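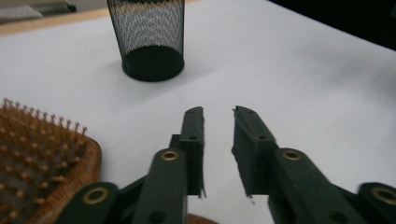 Ticket 740: Parcel boundary overlap, Kalldale estate
Queue: Land records support
Status: Resolved, monitoring
Priority: 2

Reported problem
Plot 11 on the Kalldale housing estate shows an overlap with the adjoining county road reserve. The owner's attorney requested a certified boundary extract for a court filing. Onsri refused to issue it and returned "geometry conflict, extract blocked."

Initial checks
Deed plan matches the scanned copy on file. Survey coordinates in the deed match the values typed into the parcel record. No edits to the parcel since the original sale was entered. Cleared the extract cache and retried. Same error.

Update, 10:40
Compared the road reserve layer with the version held at the Wumcombe office. The local copy was reloaded in March using the old Didthorpe grid. The parcel layer uses the current grid. All 400 records in the reload batch are affected, but only plots touching the reserve trigger the block. 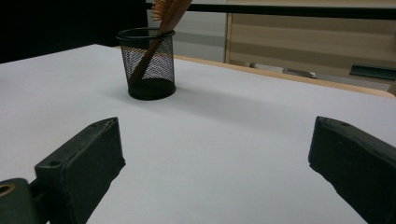
Update, 14:15
Reloaded the road reserve layer with the correct grid setting. Overlap on plot 11 is gone. Extract issued and sent to the attorney with a note stating that the earlier conflict came from the map layer. Deed and ownership entries were not changed.

Open items
Rerun the conflict report for the full batch.
Withdraw any encroachment notices generated from the March layer. Legal to confirm wording before they go out.
Add a grid check to the import form.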